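Tollance Incident Reporting System
Site Administrator Guide

Section 4: Setting Up Injury and Near-Miss Reporting

This section explains how to prepare a site for recording workplace injuries, near misses, and equipment hazards in Tollance. It is written for the site administrator and the safety lead. Supervisors who will only enter reports should refer to Section 6.

Complete Section 3 (User Accounts and Roles) before you begin. You will need administrator access, a current list of work areas, and the name of the position that receives urgent notices on each shift.

CAUTION: Tollance does not report injuries to a government agency on your behalf. Where the law requires a direct notice by telephone or online form, the employer must still make that notice within the legal time limit. Saving a report in Tollance does not meet this duty.

4.1 Creating the site record

1. Sign in and select Administration, then Sites.

2. Select Add Site. Enter the legal name of the employer exactly as it appears on the workers' compensation policy. A trading name may be entered in the second field.

3. Enter the street address of the workplace. Do not use a post office box. Emergency services information is printed from this field.

4. Select the time zone. All report times are stored in the time zone of the site, including reports entered from another location.

5. Select Save. The site is given a status of Draft and cannot receive reports until the steps in 4.5 are finished.

Note: One site record may hold up to 190 work areas. Employers with larger premises should create a second site record and link the two under Site Groups.

4.2 Entering work areas

A work area is any part of the premises where an injury could be recorded separately. Production floors, loading docks, yards, storage rooms, break rooms, and offices should each have their own entry. Parking lots under the control of the employer must also be included.

1. Open the site record and select Work Areas.

2. Enter a short name. Use the name that workers use in speech. A report filed under an unfamiliar name is often sent to the wrong supervisor.

3. Choose an area type from the list. The type controls which questions appear on the report form. For example, the type Machine Area adds questions on guarding, lockout, and the training of the operator.

4. Assign a responsible position. Enter a position such as Yard Supervisor and not the name of an individual, so that the record remains correct when staff change.

5. Repeat for each area, then select Check List. Any area without a responsible position is shown in red.

Note: Area names may be changed later. Reports already filed will keep the name that was in use on the day of filing, with the new name in parentheses.

4.3 Registering equipment

Register any powered machine, lifting device, vehicle, or pressure vessel that has been included in the site risk assessment. Hand tools do not need individual entries unless the risk assessment calls for them.

1. Select Equipment, then Add Item.

2. Enter the make, model, and serial number from the data plate. If the plate is missing or cannot be read, select Plate Missing. The system will open a maintenance task.

3. Attach the manufacturer's instructions and the most recent inspection record. Files must be in PDF form.

4. Under Guards and Controls, list each guard, interlock, and emergency stop by its location on the machine. These entries appear on the report form as check boxes, and the person making the report will be asked whether each was in place at the time.

5. Enter the inspection interval in operating hours or in months. The default is 1,000 hours. Change the default if the manufacturer specifies a shorter interval.

6. Select Save and print the equipment label. Place the label where it can be scanned without reaching past a guard.

WARNING: Do not register a machine as In Service if a guard has been removed, altered, or held open. Select Out of Service and apply a physical lockout. Changing the status in Tollance does not stop the machine or prevent it from being started.

Employers moving from Bester Safety Log may import equipment records in a single file of up to 2,000 lines. Guard and control entries are not carried over by the import and must be entered by hand. See Appendix C for the column order.

4.4 Setting notices and time limits

Each report is given one of four levels when it is filed: Near Miss, First Aid, Medical Treatment, or Serious. The level is suggested by the system from the answers given. A supervisor may raise the level but may not lower it. Only the safety lead may lower a level, and a written reason must be entered.

1. Select Notices, then Levels.

2. For each level, choose the positions that will receive a notice. At least two positions are required for the level Serious, and one of them must be outside the direct reporting line of the work area.

3. Choose the method. Text message and telephone call are available for Medical Treatment and Serious. Electronic mail is available for all levels.

4. Set the time allowed for the first review. The system will accept any period up to 72 hours. For the level Serious, the period should be no longer than the end of the current shift.

5. Under Legal Notices, enter the telephone number of the agency that must be informed in your state, together with the time limit that applies. This information will be shown at the top of every Serious report.

6. Select Send Test. Confirm with each recipient that the test was received.

Note: Notices are sent at all hours. A recipient who is on leave must name an alternate in the user profile. If no alternate has been named, the notice is sent to the safety lead.

4.5 Protecting statements and original records

Accurate statements are needed for any investigation, whether it is carried out by the employer, an insurer, or a regulator. The settings in this part protect the worker's own account of an event and should be turned on at every site.

1. Select Records, then Statement Protection, and set the switch to On.

2. Set Worker Statement to Locked After Signing. Once locked, the statement cannot be edited by any user. The worker may add a further statement at any time, and both will be kept.

3. Set Private Entry to On. This allows a worker to complete a statement without a supervisor being signed in on the same device.

4. Set Change History to Full. Each change to a report will be recorded with the user, the time, and the earlier wording.

5. Return to the site record and change the status from Draft to Active.

CAUTION: No person may direct a worker to leave out, change, or delay a statement. Supervisors should be told of this rule before they are given access. Interference with a statement may be an offense and may result in penalties against both the employer and the individual.

4.6 Paper forms and the reporting point

Every active site must keep a supply of paper forms for use when the network is down or when a worker prefers to write by hand. Forms may be printed from the Documents page or ordered in pads from Nguyen-Tran, the approved print supplier.

1. Choose a reporting point that workers on all shifts can reach without asking for a key.

2. Keep blank forms, pens, and a sealed return box together at this point. The return box must be emptied at the end of each shift.

3. Post the reporting point notice at eye level. The notice must show the site name, the position of the safety lead, and the telephone number for urgent reports.

4. Enter the location under Site Details, Reporting Point.

5. Enter each completed paper form into Tollance on the day it is collected. Scan the original, attach it to the report, and keep the paper copy in a locked file.

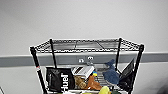
Figure 4-3. Black wire shelving unit against a wall.

Note: Do not throw away a paper form after scanning, even if it is incomplete or has been replaced by a second form. Mark it Superseded and file it with the later copy.

4.7 Checking the set-up

Carry out the following check before the site is opened to general use, and again each January.

1. Sign in with a supervisor account and file a practice report at the level Serious. Select the Practice box on the first page so that the report is left out of site totals.

2. Confirm that all notices arrive and that the legal notice information is correct.

3. Try to edit the signed statement. The system should refuse the change and show message S-14.

4. Scan one equipment label in each machine area and confirm that the correct item opens.

5. Close the practice report and print the set-up certificate. The certificate should be signed by the site administrator and kept with the site risk assessment.

If the statement can still be edited in step 3, return to 4.5 and confirm that Statement Protection is on for the site and for the site group. A group setting will override a site setting. If the fault continues, place the site back in Draft status and contact the Jerkent support desk, which is open from 6:00 a.m. to 8:00 p.m. Have the site number and the practice report number ready.

Continue to Section 5, Investigations and Corrective Actions.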